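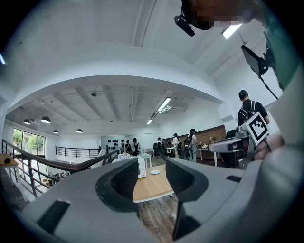 Light wooden table with a white edge, upper floor.

Romum worktable, light wood top: review after one month of daily use
Reviewed by Hina Kazmi, 5 November 2020

The Romum was bought in September as a general worktable for an open upper floor with a plank floor and a stairwell. It is used standing up, from all sides, by several people in turn. This review covers the top, the stability and the assembly. Price is not considered, as ours came as part of a larger order.

Assembly
The table arrives in one carton. Hammad Bhutto and I put it together with the supplied key. The instructions consist of drawings only and are adequate, apart from step four, where the left and right rails are shown the wrong way round. Fit the bolts finger-tight until all four legs are on, then tighten in opposite pairs. Doing one corner fully at a time pulls the top out of square and the last bolt will not start.

Stability
Measured height to the top surface is 778 mm. That is low for standing work if you are tall, and slightly high for a chair without height adjustment. Side-to-side movement is small. Front-to-back movement is noticeable when someone leans on the long edge, and retightening after the first week reduced it. 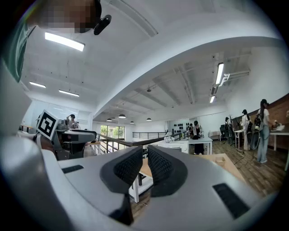
The feet have no levelling screws. On our planks one foot sat clear of the floor and needed a felt pad. For an uneven floor I would regard this as the main fault of the design. The Kiteck table we had before it was uglier and had a worse top, but all four of its feet could be adjusted.

Top surface
The finish is pale and matt. Small objects are easy to pick out on it, dark ones in particular. Crumbs show too. A damp cloth removes most marks, although a ring from a tea mug took two attempts. The edge has one small chip at a corner, from a knock against the stair rail during moving.

Load
A small oven, a plate and a box or two are well within what it will carry. I put 77 kg on the centre of the top, spread over a board, and left it overnight. There was no lasting sag that I could find with a straight edge.

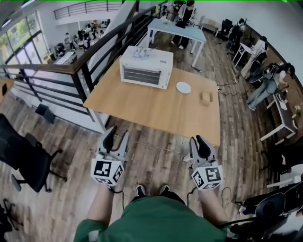
Table with toaster oven, plate and small cardboard box.

Verdict
Good top, acceptable frame, poor feet. Suitable for a level floor. Hemi Harawira has asked for a second one for downstairs, and I have agreed on condition that screw-in feet are fitted before it is used.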